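Friday, quarter past 7 in the evening

I am writing at the kitchen bench, standing, as I do every evening since we moved to the flat in Bevlow Street. We still have no table. Orlando says that people have lived without tables before us, and he eats his soup on the sofa with a cushion under the bowl. I do not want to eat soup on a sofa until I am old, so today I looked with a lot of attention at the table at work.

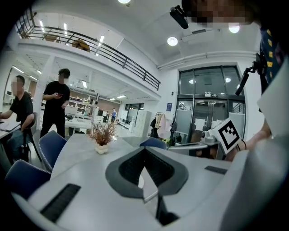
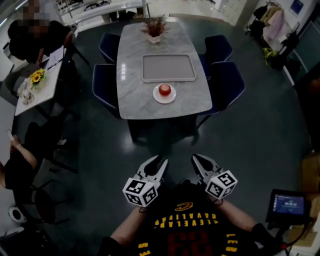
The grey table at Brotau with the dark blue chairs, and the small dried plant in its white pot.

I have walked past this table every day since I started there and I could not have told you what colour it is. It is a light grey. From my side of the office it looks plain, but when you look down on it there is a pattern like marble, with veins, and then it becomes a different table, more serious. I don't know if it is stone or only wants to be stone. I put my palm on it in the afternoon and it was cold, but everything in our office is cold in August, including the mugs.

What I like best is that it is a real dining table, the kind where a family could sit, and it stands there on that shiny dark floor between people with papers and folders. Two chairs on one long side and two on the other, and nothing at the ends. In my mother's house the end was for my father and then, when he was gone, the end was for the person who had the worst day. It is a nice arrangement but it needs a long room. We have a short room. With chairs on the long sides only, the table can go nearer to the window, and I think the door of the balcony would still open. I must measure this before I say it to Orlando with confidence.

The chairs are upholstered, navy blue. I sat in one after lunch for some minutes with my tea. It holds your back well, not too soft. The question is the fabric. Dark blue hides coffee but it shows every crumb of bread and every hair, and my sister promises to visit with the dog. Nidia, who cleans everything twice, told me there is a foam from Sekico that you spray and leave for the night and then vacuum. She did her whole car with it. I wrote the name on my hand and it is still there, upside down.

On the table today there was a grey tray, rectangular, with raised edges, and near it a round white plate with one red apple. Only one apple! I kept looking at it all the day. In a shop they would put a full bowl, and I would not have noticed the bowl. But one apple on a white plate makes you think of the apple. I thought about what my English teacher in the evening class said once, that "fruit" is uncountable until somebody eats the last one. At four o'clock I was so hungry that I took a muesli bar from my drawer, and I felt I was being disloyal to the apple.

The tray I would like to copy. At home our keys, the letters, the pegs, the batteries which are maybe dead, all of it lives on the kitchen bench, and when I cook I push it to the left, and when I wash I push it to the right. A tray would at least let me push everything in one time. Also it gives a border. My grandmother used to say that a thing on a tray is tidy and the same thing beside the tray is a mess, and she had a tray for absolutely everything, even for her radio.

Then the plant. It is one of those dried arrangements, thin stems of a reddish brown colour in a small white pot. I used to think dried plants are for waiting rooms. Today I changed my opinion a little. The table is grey, the chairs are almost black-blue, the floor is dark also, and without those brown stems it would look like rain. With them it is warm enough. And it doesn't ask for water, which for our home is important. Since we came I have killed the basil, the other basil, and the fern from the neighbour, who still asks me how it is going. I say it is resting.

On the smaller white table where they do the papers there are sunflowers in a small vase, yellow, very cheerful. I prefer the brown stems for our flat. Yellow next to our curtains would be a fight (the curtains came with the flat, they are a green that I can't name in any language).

After work I went to Barbier, the furniture shop on the way to the station. I had only half an hour before they closed. The young man was kind and he did not follow me, or he followed me at a polite distance. They have a table which is very near to what I want, pale grey, also with the marble drawing, dark legs. The price is 700 dollars. Without chairs. I asked him if the chairs are included and he made a sad face as if I had asked about his health. They deliver on weekdays between 8 and 5, "somewhere in there," he said, and one of us would have to stay home and wait, and Orlando has already used his free days for his teeth.

I sat at it anyway. I put my handbag on it, and my scarf, and I pretended to read a letter. It is a strange thing to try a table. With shoes you walk up and down, with a bed you lie down and feel embarrassed, but with a table what do you do? You put your elbows. I put my elbows and looked at the lamps, and for a moment I could see us there on a Sunday, with the newspaper and the good cups, which have been in the box under the bed since the move and I am a bit afraid to open it.

The edge of the table was sharp, this I did not like. At work I had not thought of the edge. I will go and feel the edge of ours on Monday. If somebody asks me what I am doing I will say that I am checking for dust.

Orlando came home and I told him everything, starting with the apple, which was a mistake, as he then believed the story was about an apple. When I arrived at the 700 he put down his fork. He didn't say no. He said, "And what is wrong with an op shop?" Nothing is wrong with an op shop. Our bookcase is from the op shop and our lovely heavy pan. But I have looked there many times, and the tables are either for a doll or for a wedding. He said we could go together tomorrow morning and look again, and if there is nothing we can go on to Barbier and he will put his elbows also.

I made him stand in the corner by the window with his arms open while I walked around him with the tape measure. The tape was bought in a hurry and one side is inches and the other side is so faded that you have to guess. I believe there is space. The balcony door opens if the table is pushed a little to the wall, and then the person near the wall must go in first and come out last. Orlando says that person will be me. We will see about that.

Later I telephoned Nidia to ask again about the foam, and if she knew where the plant on the work table was bought. She did not know. She thought it was always there. We talked for a long time about her kitchen, where she wants to take out a cupboard and her landlord is not answering, and she told me to never buy a table without sitting at it with another person on the other side, so that you know if your knees meet. This is good advice and I don't think the young man at the shop would have said it.

So, to remember for tomorrow:
Tape measure, the old one, and a pencil.
Look at the legs, where they are standing, and if a knee goes past.
The edge! With the hand, not only the eyes.
Ask if the top gets marks from hot pots.
A tray, grey or white, with edges. Maybe the op shop has this at least.
Apples. We have none in the house and now I want one.

It is raining again and Orlando has fallen asleep with the cushion still on his knees. I have the tape measure in my handbag already. My feet hurt from standing so I will stop writing and go to bed.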